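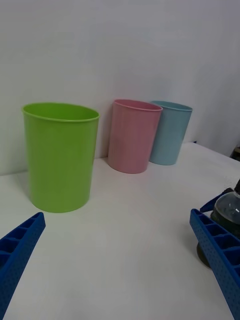 Biva Disk Cloner: Product Review

Reviewed by Raluca Sârbu, Desktop Support Office

Biva copies a complete Windows installation to a second drive. The office tested version 2 over several weeks in July on three staff laptops.

Setup required administrator rights and one restart. The largest job, a drive holding 813 GB, finished overnight, and the copy started normally the next morning. Scheduling is clear, but error messages give a code with no explanation, and the printed manual does not list them.

Recommended for small offices. Licenses are sold per computer.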